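# Chapter 7: Stacking, Balance and the Center of a Block

A tower of blocks is one of the first things that a child builds, and it is also a good place to begin the study of balance. In this chapter we use small cubes on a white tabletop. The questions are simple – where must the next cube go, and how far from the middle may it stand before the tower falls?

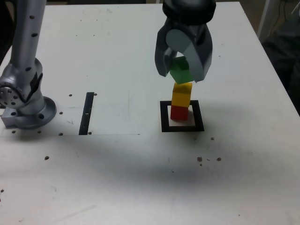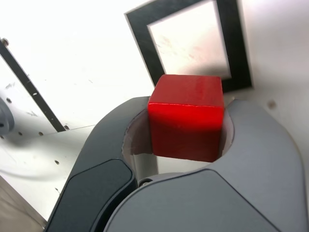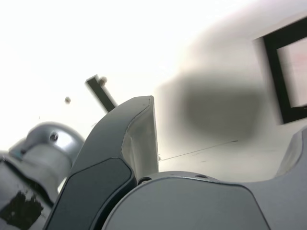

Every solid body has a point called the center of gravity. For a cube made of one material, this point lies exactly in the middle. When we put one cube on another, the upper cube stays in its place as long as its center of gravity is above the face that supports it. If the center passes the edge, the cube turns and falls.

With 3 cubes the problem becomes more interesting. The middle cube must now be in balance together with the cube on top of it, so we have to find the common center of both. A small error in the first step is carried upward, and the next errors are added to it. For this reason the builders of the old storehouse at Jerkuten checked every layer of stone before they began a new one. We return to their method on page 363.

Before you read further, take a few equal cubes and build a tower on a level table. Move only the top cube, a little at a time, and mark the position where it begins to tip. Keep your notes – they are needed for Exercise 19, where your result is compared with the Weerakoon rule.

## 7.1 The supporting face

The supporting face is the part of the lower body that touches the upper one.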